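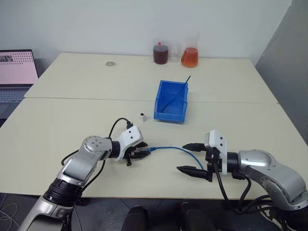
Right gripper opens by itself after a protective stop

Flallstead Makers Forum > Robots and Automation > Faults and near misses

Started by hcheetham, June 11, 2022

hcheetham
Hi all, hoping someone's seen this before because I'm going a bit mad. We've got a two-arm bench cell at work passing a blue line from one gripper to the other, over and over. It'd been behaving for ages. Then it did a protective stop halfway through a pass, code 209, both arms froze like they should. I cleared it, pressed resume, and the right gripper popped open before either arm had moved! Dropped the end on the bench and then the left arm gave a good hard tug on the rest of it. My hand was a few inches away as I'd been about to straighten things up.

It's done it twice more. Counter said 3,195 passes the first time. Grippers are the Vanau two-finger ones, controller is a Korkell, firmware from January. Nothing in the log apart from the 209.

onni_k
First question, why was your hand in there with the thing live? Not having a go, well, a bit.

hcheetham
Fair. I'd got into the habit of thinking stopped means stopped. I've now got a sign on the resume button in very large letters.

zane_s
I'd put money on the wrist cable. Look at the left arm, that black loop standing up above the white housing. If the right one flexes as much as that, you could have a wire breaking up inside the jacket. Gripper loses power for a moment, comes back, does its homing move, and homing on a lot of these means fully open. We swap ours every 2,000 cycles and don't wait for trouble.

onni_k
Don't agree. A broken wire would show up mid-move, when it's bending. Hers goes on resume with the arm standing still. Sounds to me like the controller is switching tool power off at the stop and back on at resume. Have a look for a setting about tool output on stop.

zane_s
It could have parked right on the bad spot though? Intermittents are horrible like that.

hcheetham
Both plausible, argh. Here's the hold I'm worried about. 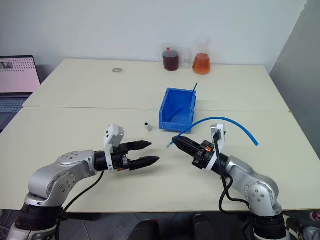
Right gripper closed on the end of the blue line, left gripper open.

lmapplebeck
Different worry from me. You've got glassware along the back wall with liquid in it, one dark reddish-brown and one orange. If something lets go when it shouldn't, or an arm lurches on a restart, I wouldn't want those on the same bench. Move them before you do any more testing please.

onni_k
They're right at the back though, nowhere near the grippers. I'd leave them and fix the fault.

lmapplebeck
They're in the cell. The software doesn't care what you meant to reach for. We had a restart swing an arm a lot further than anyone had planned for, so I'm fussy about it.

hcheetham
Lacey wins that one, I'm moving them. Takes me a minute and I'll sleep better.

leanne_d
Easy way to settle the cable argument: put a meter on the tool supply, stop the arm somewhere it's never had trouble, clear it and resume. If the volts vanish at the stop, it's the setting. If they stay put, wiggle the cable (from outside, with a stick, Hayley!) and watch for a dip.

hcheetham
Did Leanne's test with nothing in the grippers. Supply drops to zero at the stop and comes back on resume, and the gripper opens every single time. So Onni's right, and the setting is under the safety page where I'd never have looked. I think it got reset when Bainbridge did the January update for us. Turned it to keep tool power on and had no openings in the few goes I've given it.

zane_s
Glad to hear it, but I'd still change that cable. And does keeping power on mean the gripper stays clamped if someone's finger is in it?

hcheetham
Yes it does, and I don't love that. Going to ask Bainbridge if it can hold on a protective stop and still drop power on the big red button. Will report back.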